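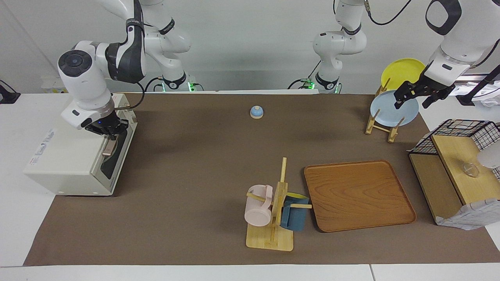 Tatsuya Imai wrote in to ask whether the Joltora kit is any use to a person who doesn't code, and whether the second arm is worth the extra money. He has been looking at the Ireo one as well and can't decide.

OK so, quick answer before I run. No code needed for the basics. You record a task by moving the arms yourself, it saves, you play it back. The editor is ugly but it works. Second arm – yes, get it. One arm on its own gets boring fast, and half the tasks in the starter pack want two anyway.

Setup was slower than the box promises. Took me 2 evenings, most of it cables. The manual is 294 pages and the part you need is on page 16, go figure. Calibration failed the first time becuase I skipped the step with the lights off. My fault.

I've been giving it kitchen stuff. Plates, mugs, toast, that kind of thing. Tape your furniture down! Mine is taped now. A shelf that moves an inch and the whole recording is junk. 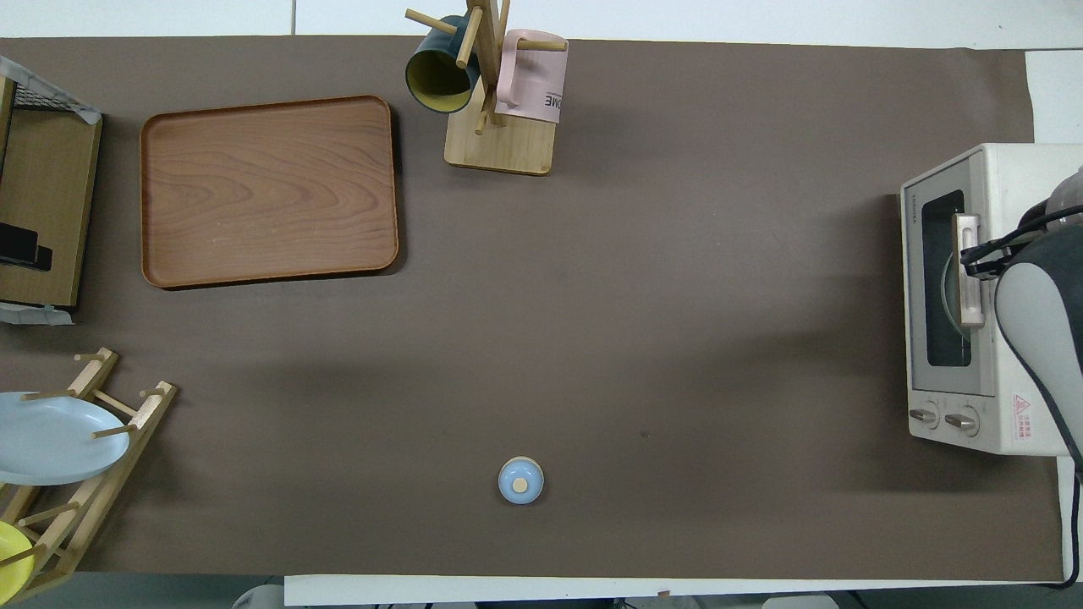 Doors are the thing I'd test hardest on any of these kits. The arm has to pull on a curve and the default settings want a straight line, so go into motion, advanced, and turn the stiffness way down. Not in the manual, or not anywhere I found it. Support told me at 11 at night, so good marks for support.

Don't like – fan noise, short power lead, the app logging me out all the time. Also the spare finger pads cost too much for what they are.

Havent tried the Ireo so can't compare, sorry Tatsuya. A Vomodell loaner is supposed to come in November and I'll give it the same jobs. More then.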